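Chapter 7
When the Public Comes to Look

Every January the Tillutard lab opens its doors, and 243 people who have been promised a robot butler find a kitchen. They are polite about it. Someone's uncle asks when it will start cooking, and Efe Nwachukwu, who has run the demonstration since it began, tells him to try again in ten years.
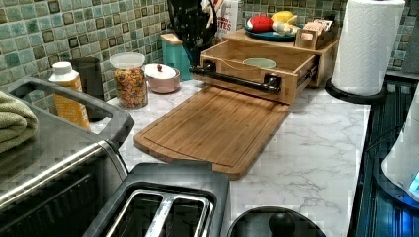 A demonstration is a negotiation between what a machine can do and what an audience will sit through. Engineers like a bare table and one gray block. Visitors want breakfast. The counter at Tillutard leans toward the visitors: there is colorful cereal in a clear jar, a bamboo board lying flat in front of a box with a pipe-style handle, and a good deal of clutter for a planner to worry over. Clear plastic alone will keep a depth sensor busy for most of a coffee break.

In this chapter we follow one Monday visit from the first handshake to the last complaint. Section 7.1 covers choosing a task. Section 7.2 covers what to say while the arm is thinking, a skill missing from most engineering degrees.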